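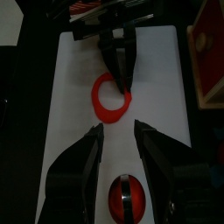 Haneck board, white, with a red ring on it. Item 1779.

Home Kitchen Table Boards Cups Contact

4 min read

Haneck Board and Table Set

We've sold the Haneck board on its own for a long time, and people kept asking us what else we'd put on a table with it. So we made up a set! It's built around the long white board, with cups and serving things to go with it, and it suits anyone who does more at a table than at a counter: families with small kids who want to help, people in tiny apartments, anybody who has to cook, eat and do homework on the same few feet of space.

The board is the part we get excited about. It's long and plain, and a pale board is such a pleasure to work on. You can see what you've cut and what you haven't. Crumbs show up, a stray bit of onion skin shows up, and when kids are sorting play food or threading rings on it they can find every last piece. On a dark table it stands out so well that it pretty much tells everyone where the work is supposed to happen.

The rest of the set was picked to be handled a lot. We like mixed tables, where a proper metal cup can sit near a plastic one and neither looks out of place, and where a cup can hold drinks one day and markers the next. If you want everything to match, this may not be your set (the Kuvel line is much more uniform, and it's lovely too). If your kitchen table is already a bit of a jumble, this will feel at home right away. 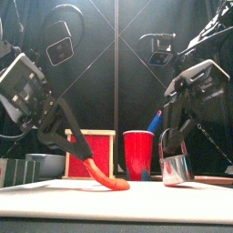 The cups

The stainless-steel cup has a thin looped handle and a shiny finish that picks up whatever color is near it. We're very fond of it. It goes from water to soup to a scoop for dry rice without any fuss, and a child can get hold of the loop easily. Rinse it, dry it with a soft towel and the shine stays. If you leave it to drip dry in a hard-water area you'll get spots, which come off with a little vinegar.

The red plastic cup is tall and tapered. It works fine for juice, but in our own kitchen it became the pen cup within a day and has stayed the pen cup. One marker or a whole bunch, it takes them all. Please do wash it well if you plan to switch it back!

Both cups are sold singly as well. We can't gift-wrap single cups.

The board

Item 1779 is the long board and item 1654 is the set that includes it. Please check which number is in your cart before you pay, as the two sit next to each other in the list and the mix-up is an easy one to make. If you already own the board and only want the cups, write to us and we'll sort something out.

The surface is smooth and matte. Fresh herbs, soft fruit, bread, cheese and cooked meat are all good on it. For squash and anything else that needs real force, we'd reach for the heavy Marinescu block and save this one for the everyday jobs. Put a damp cloth under it if your table is slick. 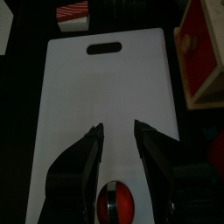
Storage is where a long board can turn into a nuisance, and we get more mail on this than on anything else we sell. Leaning it behind the faucet works until it slides, and a drawer is usually too short. Hang it! The oval handle hole is centered near the narrow top edge and it's wider than it is tall, so you have some choice in where the hook sits. Use a wide hook if you can, or 2 small ones side by side, which keeps the board from swinging when someone brushes past. The rounded corners are kind to the wall, and to your hip if you hang it low.

It's also the easiest way to carry the thing. Fingers through the hole, board flat against your leg, and off you go to the table with your other hand free for the bread.

Care

Wash the board by hand in warm soapy water and stand it on its long side until it's fully dry. Beet and turmeric will leave a mark for a while. A paste of baking soda and water, left on for a few minutes, takes most of it away, and the rest fades over the next few washes. Skip the scouring pads — they rough up the surface and then it stains faster. If you cut raw meat on it, wash it right away and keep a different board for salad.

Setting the table

We like the board lengthwise down the middle, food on it, with the taller things lined up along the back where elbows won't catch them. A pitcher goes at one end, a cup or two next to it, and a flat tray at the other end for whatever needs to be out of the way.
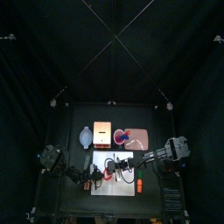
With kids at the table we leave the front half clear and bring things forward one at a time. It slows everybody down in a nice way, and it gives the smallest helper a real job: passing. For a bigger meal, move the board to the side and let people come to it.

Ordering and stock

The set ships from our Itasside store, packed flat with the cups in their own sleeve. We have 500 sets in this batch, and boards sold separately come out of different stock, so one running low doesn't affect the other. Prices were last checked 2023-01-01.

Returns are fine as long as the board hasn't been cut on. Send a note with the item number in the subject line and we'll reply with a label.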